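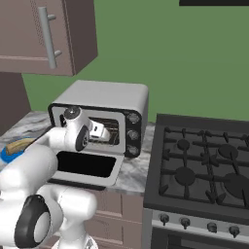 Small oven tips, the winter lot

Posted 17th December

Quick one, mince pies are in. Have had a pile of these notes sitting by the kettle since May and half of them are now stuck together, so typing them up before they go in the bin. Mostly worktop ovens, then a few odds and ends at the bottom.

CRUMB TRAY
Empty it when it's cold. Every few uses, not once a year. Old crumbs scorch and then everything tastes of burnt toast, even a baked potato. Tap out over the sink, warm soapy water, dry it properly before it goes back. Foil on the tray is a bad idea in a lot of models, check your booklet.

GLASS
Brown film on the door glass: paste of bicarb and a splash of water, thick like toothpaste. Smear on cold glass. Leave it half an hour while you do something else. Wipe, wipe again, then a third time with a clean damp cloth or you get white streaks baked on the next time you use it. I've done this more than once.

No metal scourers. A plastic scraper shifts the lumps, an old library card works too.

Don't lean on the door when it's down. Don't rest a heavy dish on it either while you faff about with a spoon. The hinges go and then it never shuts flush, and a door that doesn't shut flush means soggy pastry.

TEMPERATURES
Little ovens run hot near the elements. Recipe says 175, I set 160 and look early. Pies, biscuits, anything with sugar on top. For chips and the like I leave it as written.

Get an oven thermometer. Mine came from the hardware place in Bavham, cost less than a sandwich, and it told me my dial was well out. Hang it in the middle, let the oven heat up and settle, then read it. Write the real number on a bit of masking tape and stick it inside the cupboard door.

Preheat even if the box says you needn't.

ROOM ROUND IT
Pull it forward when it's on. It needs air at the back and sides, and the booklet will give you a gap to leave. Steam going up under a wall cupboard lifts the finish along the bottom edge, first you notice is a bubble, then it peels. Bread bag, kitchen roll, tea towels, all out of the way. Nothing stored on top, no matter how handy it looks.

Own socket. No extension lead, no sharing an adaptor with the kettle.

TINS THAT FIT
Measure inside before you buy, wall to wall, with the door shut in your head. Had to take two Gruvura tins back becuase the rims stuck out. A 20cm round is safe in most. Loaf tins go in sideways. If a tin touches the back it will catch on that end every time.

Dark tins brown faster. Lower shelf for those, or knock a few minutes off.

REHEATING, WHAT WORKS
Pizza: straight on the rack, hot, few minutes. 
Sausage rolls: same but on a tray, they drip.
Croissants: low, under loose foil, take the foil off for the last minute.
Roast potatoes: spread out, not piled. 
Gravy: no. Pan.

MARBLE WORKTOPS, since a few of you asked
Lemon, vinegar, wine, tomato. All of them leave a dull mark and it's quick. Wipe up straight away with water. No vinegar sprays, no limescale remover, none of those cream cleaners. Washing up liquid and warm water does the lot, then dry with a soft cloth.

Oil stain: bicarb and water paste again, cling film over, tape the edges, leave overnight. Scrape off in the morning. Might need doing twice. Rings from acid are a different thing, thats etching, paste won't touch it. Light ones can be polished out. The stone yard at Dullside sold me the powder and it did an okay job, if you squint.

Hot trays go on a board or a trivet. Always.

ODDS AND ENDS
Cupboard handles get greasy on the inside, where your fingers go. Old toothbrush, soapy water, and do round where they meet the door.

Loose handle: tighten the screws from inside the cupboard, gently. If it keeps working loose, dab of clear nail varnish on the thread.

Baking parchment that won't lie flat: scrunch it up under the tap, squeeze, open it out. 

Fan filter in the hood. When did you last look? Hot water, soda crystals, half an hour. Open the window.

Mince pie pastry, as somebody wanted it again: 300g plain flour, half that in cold butter, pinch of salt, cold water to bring it together. Chill before you roll. Makes plenty for a small family, double it to 600 if you've got people coming. Freezes fine in a flat disc.

Timer's going. More in the new year, got a whole page on descaling kettles to find first.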